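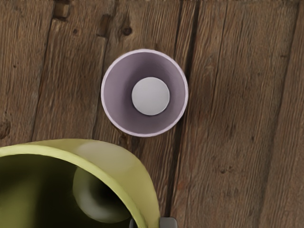 Third quote for the packing arm came in Friday. Grindeck wants us to commit by November. I've read it twice and I'm still not sure what we'd be paying for.

The arm is one line. Then there's 2,415 for "integration", 391 a month for software, and 1,780 for a set of fingers. Fingers! I asked if the fingers wear out. "Depends on use."

Every demo so far has been a ball and a couple of cups in a simulator. Fine, I get why they start there. Our stock is jars with lids that don't match and labels half peeled.

Asked Gidel the same thing in the spring and got a brochure. Asked Mikuš and got a lovely phone call, no price.

Libor reckons we should lease for a season and see. Maybe. But the lease has a 1,000 exit fee and the monthly software charge keeps running through the notice period. Page six, if you've got the same paperwork.

What I've asked for before anyone signs: our jars, our bench, one full shift, with our own staff running it. Vratislav has put it in writing to all three.

Grindeck's reply: they can add our jar to the simulator. No charge for that one, at least.

If you've bought one of these for a small shop, tell me what year two cost you. I can already guess year one.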